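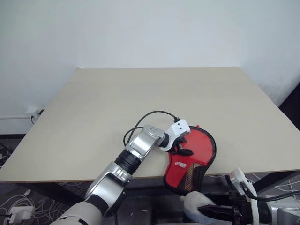

Ndung'u

About Venolent

Venolent is a two-room workshop on the second floor of the old Gadport feed store. We make and refinish plain tabletops and desks for homes, classrooms and small offices. I started the business with one bench and a borrowed sander, and most of the work still goes through my hands before it leaves.

Our best-known piece is the Ploritz, a pale table with a smooth, matte finish. We keep the grain faint and the color light because most of our customers have small rooms with white walls and want a top that doesn't glare under a ceiling light. It comes in 5 sizes. The middle one is 30 inches deep, and we sell more of those than all the others put together.

We have delivered 745 tables so far, nearly all of them within an hour's drive. Delivery includes setup. We level the legs, check that the top clears the wall outlet behind it, and take the packing away with us - please have the spot picked out before we come.

Refinishing takes almost 2 weeks. Bring the top by itself if you can and leave the legs at home. The workshop is open mornings until noon, and closed for most of December. Parking is behind the building, next to the loading door.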